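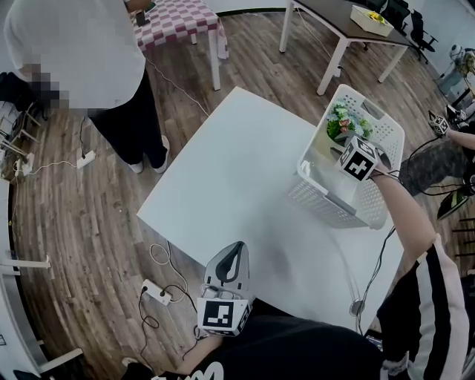 White table and basket of artificial flowers.

Vosthorpe Film Society
Minutes of the March meeting

Start: 7:10 pm
Attendance: 26 members, two guests. Apologies were taken by the secretary and are on the sign-in sheet.

1. Minutes of the last meeting
Approved with one correction. The February screening was the subtitled print, not the dubbed one.

2. Spring season
The programmer gave the list as it stands. Skerkik is confirmed for the opening night. The distributor wants the fee two weeks ahead, and this was agreed. The running time on the website is wrong and will be fixed.

Vorkum is still open. We have been offered the theatrical cut only. Several members would prefer the longer version, which has the harbor chapter put back in. The programmer will ask again and take the theatrical cut if there is no answer by the end of the month. Carried, two against.

A member asked for more comedies. The programmer said suggestions can go in the book by the door.

3. Action double bill
Discussion of whether to run both Kovalchuk pictures on one night. The first is short and the second is long, and with a break we would finish close to midnight. Points raised:
- last bus leaves before the end of the second film
- the hall charges extra after 11
- the sequel makes little sense to anyone who has not seen the first one recently
Agreed to show them on consecutive Saturdays in place of the double bill. Price to stay the same for each.

4. Tickets and membership
Nearly 50 tickets sold for the last screening, the best of the winter. Door price stays at 10 dollars. A proposal to drop the student rate was withdrawn after discussion.

Membership cards for the new season are at the printer. Old cards will be accepted through the opening night.

5. Sound
Complaints about dialogue being hard to hear in the back rows. The projectionist has moved the left speaker and will run a test reel before the next show. If it is no better we will ask the hall about renting the center speaker. No money approved yet.

6. Program notes
Notes have been running over the page. Writers are asked to keep to one side and leave out the ending of the film. Copy for Skerkik is due to the editor one week before the screening.

7. Other business
A scarf and a pair of reading glasses were left in row F. Both are in the office.
The poster sale is put off until the fall.

Meeting closed 8:35 pm. Next meeting in April, same room.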